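Desk Reset: The Keyboard Comes First
2 min read

I love a clear desk, and I always start with the keyboard! Unplug it, tip it up on its side and tap the back so the crumbs drop out.

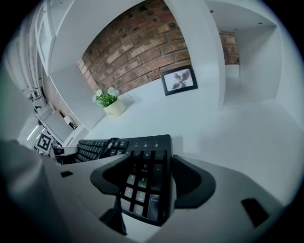
Then go along the rows with a dry paintbrush (a soft one, 50 cents at a yard sale), and finish with a barely damp cloth. Coil the cord loosely before you carry the keyboard off, and wipe the whole desktop while it's bare. Such a good feeling!

Keys on the left side, Tab and Caps Lock especially, get grubby faster than you'd think, so give them another pass. 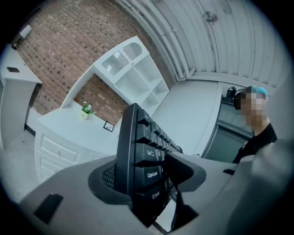
Drawers next

Empty one drawer at a time.

Filed under: Desk & Study
© Donholm Home Tips | Back to top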